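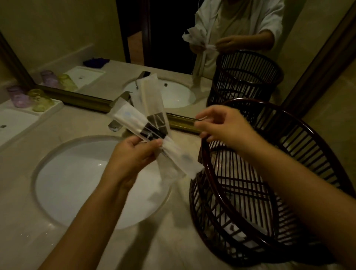
OK, hotel soap thread, I've been wanting to do this forever!

1/ My aunt left me a shoebox of wrapped guest soaps, 200 of them, mostly from small hotels in the Alps. The oldest I can date is from a December ski trip in the fifties and it STILL smells like lavender.

2/ Best wrappers by far: Kofler. Pleated tissue, a little round seal on the back, folded by hand. Try doing one yourself (I did, four attempts, all terrible).

3/ Domenica Kuster wrote to say her mother worked the folding table there. Seven pleats, always clockwise. I checked mine and yes!! Clockwise!

4/ Storage tip: keep them out of plastic. Cardboard box, dry closet, paper between the layers. Mine sweated in a zip bag one summer and the ink ran.

5/ Still looking for the green Drosine oval with the stag on it. Will trade two Koflers, my DMs are open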